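Support > Reading Room Catalogue > Tickets > Treaty texts

Search drops half the results for "treaty" — opened by Mahlet Kumsa, 2020-02-24

Hello again! I look after the book list for the Darcombe local history library (land claims, old treaties, the pamphlets people wrote arguing about them) and we've been on Illero since July. Up to last week a search for "treaty" brought back 602 titles. Now I get 193, and the big Seyoum collection of land petitions has vanished from the list altogether.
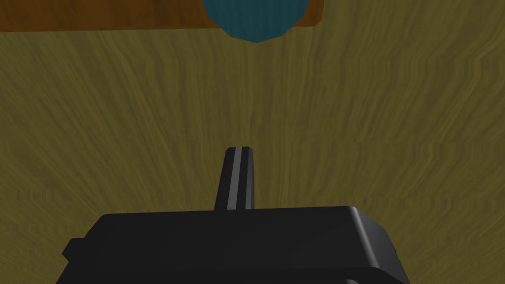 The records are still there, mind you. If I type in a shelf number I get the book straight away, notes and all. It's only the subject search that has gone peculiar — and the author search too, now and then, though I can't make that one happen on purpose.

What I've tried so far: logging out and in again, a different browser, and my colleague's machine upstairs. Same number every time. I also took the accents off a few titles in case that was it, and then had to put them all back, which was a cheerful afternoon.
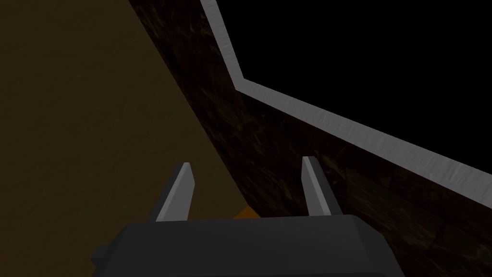
One more thing that may matter. We loaded 2,000 records from the Jellitdale branch just before it started, and their subject headings say "Treaties" where ours say "Treaty". I did wonder if the two had got in a fight.

Steps from Hamdia Ejigu (support), with my notes

1. Open Settings, then Subjects, and see if "Treaty" is marked as merged. It was! Merged into "Treaties", and I certainly didn't do it.

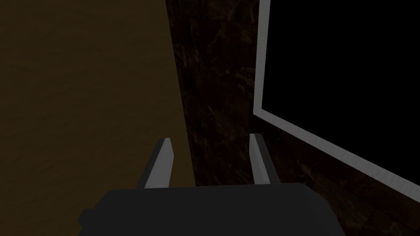 2. Undo the merge and save. Done, but the count stayed at 193.

3. Rebuild the subject index and leave the page open till it finishes. I closed it the first time (sorry), so I ran it again over lunch.

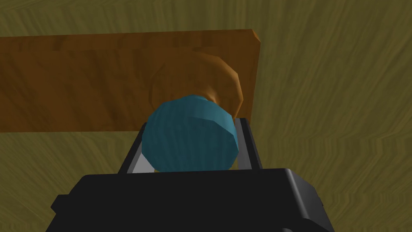
Wood-grain surface with board

All 602 are back, petitions included. The author search is still a bit odd, so please leave this open for now and I'll write down the names when it next happens.

3 comments

Related tickets
Merging subject headings after an import
Pamphlets with no author listed
Dates before 1900 sort in the wrong order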